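# The Case for the Slow Robotics Course

July 8, 2020

The school board in Plarville will soon decide whether the secondary robotics course should keep its present form or be rebuilt around competition. The proposal before the board is a serious one. It would replace the spring project with entry into a regional tournament, shorten the unit on handling objects, and give students a kit that can be assembled and driven within the first weeks of the term. Its supporters argue that enrollment would rise and that families would have something to come and watch. I believe they are right on both points, and I believe the board should still decline.

My view rests on several years of teaching the course and on a close reading of the written work students submit at its end. It does not rest on any dislike of tournaments. Our school has sent teams to the annual meet in Fuvholm, and those teams came home tired, proud and better at soldering. What concerns me is what the course would have to give up in order to make the tournament its center.

At present, students spend most of the spring on a single assignment. They work in small groups to program an arm to pick up an ordinary household object and set it down in a marked place. Every group begins with the same task sheet, known among the students as the Bondine sheet after the teaching collection from which it was adapted. The sheet asks for 80 attempts, recorded one at a time, with a written remark beside each failure. The remark may be short, but it may not be left blank. A student who writes "missed" is asked to write it again and say how.

Parents have sometimes asked why so much time is devoted to so small an act. The question is fair. A person lifts a cup without thinking, and it is difficult to explain at the dinner table that one's child has spent a month teaching a machine to do the same. Yet the smallness of the act is what makes it useful in a classroom. When a large and complicated machine fails, a beginner has no hope of knowing why. When an arm fails to lift a cup, the possible reasons are few enough that a fifteen-year-old can work through them: the approach was too low, the fingers closed too early, the position was measured from the wrong corner of the table.
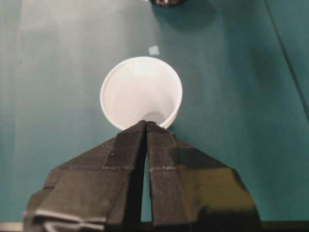 The written remarks show how this kind of thinking develops. Early entries tend to blame the equipment. "The gripper is bad" appears in nearly every logbook in the first week. By the middle of the project the same students are writing about angles and distances, and by the end many of them have begun to distrust their own first explanations. One group this year recorded 17 failures in a row before noticing that two of its members had been using different starting points. Their final report spends a full page on that discovery and only a short paragraph on the working program that followed. I gave it the highest mark in the class.

A tournament rewards something else. Its matches are short, its scoring is public, and a team that finds a method good enough for the day has every reason to stop asking questions. This is proper to a contest and I do not object to it there. In a required course, however, it moves attention toward the students who arrive already confident. In our Fuvholm teams the driving has usually settled upon one or two members, while the others carry parts and keep the batteries charged. They enjoyed the trip. I am less certain that they learned to program.

The proposal also makes much of numbers. It notes that the combined enrollment of the district's secondary grades is 824 and that the robotics course reaches only a small share of them. It suggests that a more exciting format would draw students who now pass the course by. This is the strongest argument in the document and it deserves a direct answer. We should indeed reach more students. The present limit, though, comes from the size of the room and the number of arms, and a tournament kit would not enlarge the one or make the other unnecessary. If the board wishes to see enrollment grow, a second section would do more than a new format. The course now seats 30, and there has been a waiting list each time it was offered.

There is a further point on cost. The arms we use are already paid for. They are slow, and one has a joint that must be warmed up with a few idle movements before it can be trusted, but they can be repaired by the students themselves with parts kept in a drawer. The tournament kits must be renewed whenever the rules change. I do not claim that the expense would be ruinous. I ask only that it be placed beside the price of two more arms and a part-time assistant, a comparison the proposal does not make.

I should admit where the present course is weak. The spring project is too long for some groups. Those that finish early are given an extension task, and the extension task has never been very good; moving a second object is much the same as moving the first. The logbooks are still kept on paper, and their grading falls behind every May. A former colleague who now teaches in Riihimäki has her students read one another's logbooks at the halfway point and try to predict the next failure. I would like to try that here, and I would like a better ending for the project – perhaps an open afternoon at which each group demonstrates its work and explains one mistake to the visitors. Families would then have their event, and the students would be asked to show the part of the work they found hardest.

It has been said that young people will not stay with a subject that gives them so little to cheer about. My experience has been otherwise. The room is often noisy. When an arm closes on an object and lifts it for the first time, the groups at the other tables turn around to look, and there is a good deal of shouting. The shouting is shorter than what one hears at Fuvholm, and afterward someone has to write down the attempt and reset the table.

The board may well find a place for both. A tournament team could continue as an after-school activity, open to any student who has completed the course or is taking it, with travel supported from the activities budget as it is now. That arrangement has worked without great difficulty and I see no need to disturb it. The course itself should remain a course, with its long project, its task sheet and its logbooks, and with the changes I have described. I would ask the members of the board to read a few of those logbooks before they vote. They are kept in the cabinet outside the laboratory and may be borrowed from the school office.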